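### 4.2 Grasping soft objects from a tiered shelf

The second task compares the Kernirier and Grodgate finger sets on compressible objects. Two arms share a rail facing a three-level shelf, and each arm carries a two-finger gripper with a camera mounted near it. Sponges of differing colour and texture are placed on the shelf, including one in the form of a smiling face with a toothed edge.
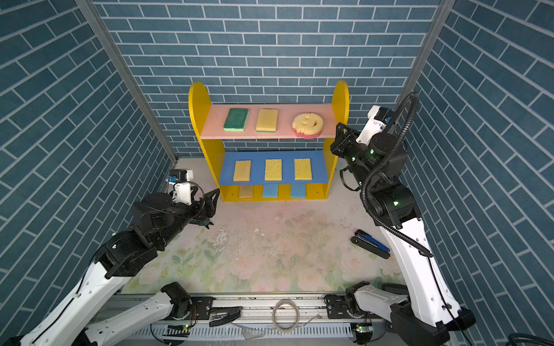
Each finger set was used for 300 trials under the Gara controller, with the closing force held at one setting throughout. A trial was scored as a success when the sponge was lifted clear and kept in the grip until the arm came to rest. Trials stopped by the operator were repeated and are not included in the totals. Scoring was carried out by Kurniawati Chin from the recorded footage.

The porous sponges gave way unevenly under narrow fingertips. Where the fingers closed on a sponge with a scouring layer, the stiffer side tended to hold its shape and the softer side took up most of the movement.

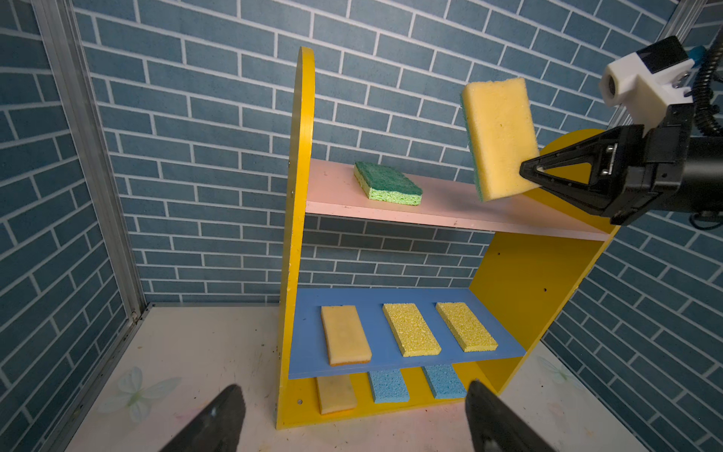 *Figure 7. Sponge with a dark green scouring layer held upright by the right-hand gripper, seen from the camera of the other arm.*

The wrist view was less dependable at close range. Shelf boards and nearby surfaces could fill much of the image, and the Mishra detector then had only a small area from which to estimate position. In 42 trials no estimate was returned and the arm was withdrawn.

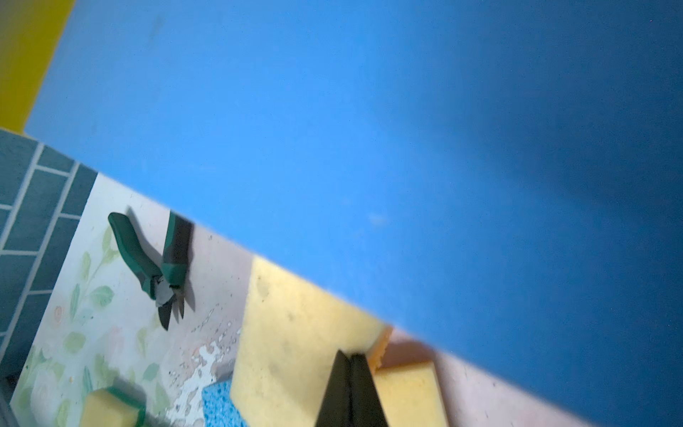 Vol. 11, September 2018 | 745

Views of this kind were kept in the test set. Removing them would have favoured the Grodgate fingers, whose greater length allows the camera to remain further from the object. Results for both finger sets are therefore reported with and without a position estimate.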